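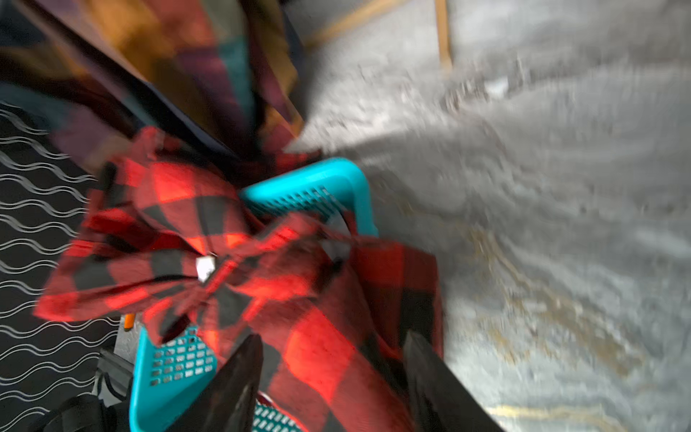
Running the last laundromat in Ernbridge

November 27, 2018

I have walked past Stoltano Wash & Dry probably a thousand times and gone in maybe twice, both times with a comforter too big for my machine at home. So when the owner agreed to sit down with me over coffee (hers black, mine mostly milk), I had a lot to catch up on.

She bought the place 15 years ago from a couple who were moving out to Curkcombe to be near their grandkids. "I came in to wash my curtains and there was a sign in the window," she told me. "I went home and said to my husband, I think I want to buy a laundromat. He thought I meant a dryer."

There used to be other laundromats in town. The one on the corner by the Economou bakery closed first, then the little one near the bus stop. I asked if she was glad to see the competition go and she shook her head right away. "No, it was awful. People came in upset. They had their spot over there, their machine, their folks they talked to. You get attached!"

And people really do have their machine. She has regulars who will stand and wait for a certain washer with three others sitting open. She gave up trying to talk them out of it years ago.

I wanted to know about money, because I'm nosy. She laughed and told me anyway. The water bill in August came to $1,373, the highest she has ever paid, and she still hasn't raised the price of a wash. "I've got the new sign printed. It's in the back room. I keep walking past it."

What about the stuff people leave behind? She pulled a spiral notebook out from under the counter – she writes down every single thing. They were up to item 461 when I visited, going back to her first week. Mostly socks, plenty of pillowcases, one wedding veil. The veil got picked up after 2 years. "She'd moved away, came back for a visit, and walked in like she'd left it that morning. I had it in a bag on the shelf."

I asked for laundry tips, obviously. Hers are pretty simple. Use half the soap you think you need. Turn dark things inside out. Button your flannel shirts before they go in the dryer or the fronts come out all wavy (I did not know this and I own a lot of flannel). Don't leave wet towels in the car, ever.

We got interrupted a few times by people needing change, and once by a man who just wanted to tell her his daughter had passed her driving test. She came around the counter and hugged him.

Before I left I asked if she ever thinks about selling. "In the winter, when the pipes act up, every day," she said. "Then it gets warm and I forget." She got up to check on a dryer that had started thumping, and I went home to get my comforter.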